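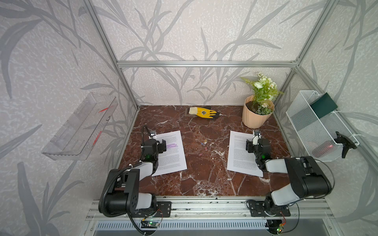 Vanderleia Dantas lost the Plemeo town council race in December by two votes, 736 to 734, and has decided to run again.

"My cousin was out of town," she says, stirring her coffee. "Both of my cousins, now that I think of it. We've had a talk."

Her platform has 26 points, down from 31 after her sister read it. Thirteen of them concern buses. The council cut the evening service to Jama last year, and Dantas, a former dispatcher, took it personally. "They said ridership was low. It was low when the bus came at 4:10 and everyone got off work at 4:30."

She is kinder about her opponent than her supporters are. "He returns calls. Slowly – but he returns them."

Would she raise taxes? She looks out the window for a while. "I'd raise the parking fee at the marina. People with boats can write me a letter."

The next vote is two years off. Her yard signs are already back up, and the town clerk has asked her to take them down.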